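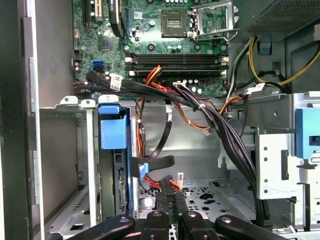

Keep the old tower

Milagros Rivadeneyra

My neighbours in Hulme think a desktop with its side off is a cry for help. I think it's the last honest appliance. Everything inside can be reached with a screwdriver and a bit of bad language, cables included, and nearly all of it can be swapped.

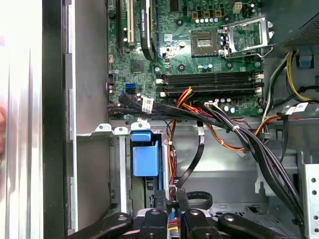
Try that with a laptop. The shop in Celtbridge wanted 60 pounds just to look at mine, then recommended a new one. A second-hand processor cost me 29, and the man threw in a fan.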